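Aufräumen als Prüfungsaufgabe

Im Praktikum der Arbeitsgruppe Neagu lernen Studierende, zweiarmige Roboter für den Haushalt anzuleiten

Wer im Sommersemester das Projektpraktikum Robotik belegt, schreibt zunächst wenig Programmcode. Die 22 Teilnehmenden beginnen mit einer Bestandsaufnahme alltäglicher Handgriffe: Wie fasst man eine zerknüllte Tüte, wie eine Tasse ohne sichtbaren Henkel, und in welcher Reihenfolge räumt man einen Boden, auf dem beides liegt? Erst danach wird die Fernsteuerung freigegeben, mit der jedes Team dem Roboter die Bewegungen vormacht.

Geleitet wird die Veranstaltung von Anahera Te Moana, die das Praktikum im April neu ausgerichtet hat. In früheren Jahrgängen stand das Sortieren genormter Bauteile im Mittelpunkt. »Die Ergebnisse waren sauber, ließen sich aber kaum auf eine Wohnung übertragen«, sagt sie. Das Nachfolgeprojekt trägt den Namen Putard und verlangt von jedem Team 300 vollständige Durchgänge. Insgesamt liegen inzwischen 3472 Aufzeichnungen vor, verwaltet mit der hauseigenen Software Soker.

Sreekumar Krishnan, wissenschaftlicher Mitarbeiter der Gruppe, betreut die Auswertung. Er achtet besonders auf die Übergabe zwischen beiden Armen und auf die Frage, wann ein Griff abgebrochen und neu angesetzt werden sollte. Abgebrochene Versuche werden nicht gelöscht, sondern gesondert gekennzeichnet und im Seminar besprochen.
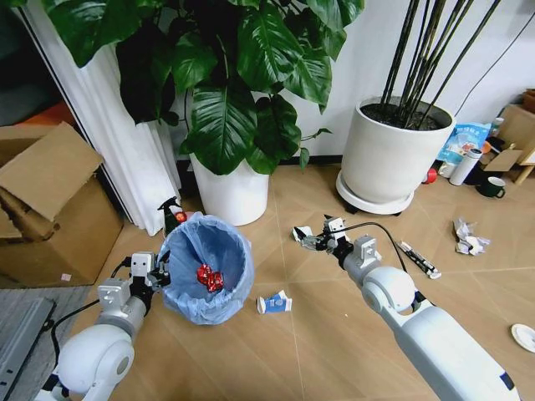

Die Aufgabe »Boden räumen« gilt unter den Studierenden als die anspruchsvollste des Semesters. Bewertet werden Vollständigkeit, Schonung der Einrichtung und die Wahl des nächsten Gegenstands. Ein zerdrückter Milchkarton direkt vor dem Mülleimer ist leicht zu erreichen; das zerknüllte Papier und die leere Snackverpackung weiter rechts liegen dagegen im Bereich des anderen Arms. Auch die großen Pflanzgefäße schränken die möglichen Wege ein und müssen bei der Planung berücksichtigt werden.

Die Abschlussvorführung findet im Versuchsraum Gunport statt. Zugelassen sind 6 Teams, die ihre Lösung jeweils in einem anders eingerichteten Raumabschnitt zeigen. Die schriftliche Ausarbeitung ist spätestens zwei Wochen nach der Vorführung bei der Praktikumsleitung einzureichen.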